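From: Shufen Tang
To: shop-tables list
Date: 2025-04-29
Subject: Re: Finish on the pale tabletops

On the tabletop question, Shufen Tang wrote in January:

> We have the light tops from Baleck in the front room and want to
> keep them pale. The last oil we tried turned everything orange.
> Is anyone using the Gradard wax? And do you sand first, or just
> clean it and go?

I'm answering my own message now that I've worked on one. I went with the Gradard wax. I did one small patch first, left it overnight, and then did the whole top.

Wash the top with a damp cloth and a little dish soap and let it dry fully. I went over mine by hand with 400 grit, then 600, always along the grain. Wipe off the dust before you open the tin. Put on a thin coat, wait 5 minutes, and buff.
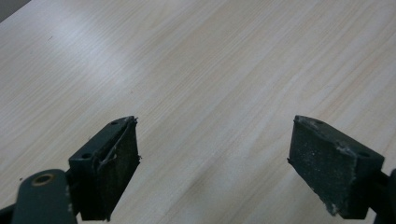 2 min read

The color is still creamy beige, with a bit of peach in some of the bands. There is some shine where the light falls on it. You may also notice a couple of tiny dark specks. I left those alone, and I wouldn't dig at small marks like that with a blade on a light top.

Two things I would change. I used too much wax along one side and had to buff it twice. I also set a mug down the same evening, and it left a ring that took some rubbing to get out. Give it a full day.

Van der Merwe sent me a price for having the tops refinished, and it came to 1499 for the set. I'm going to do the others myself.

Has anyone tried the Ikow pads for buffing? I have been using old T-shirts and they leave lint.

Shufen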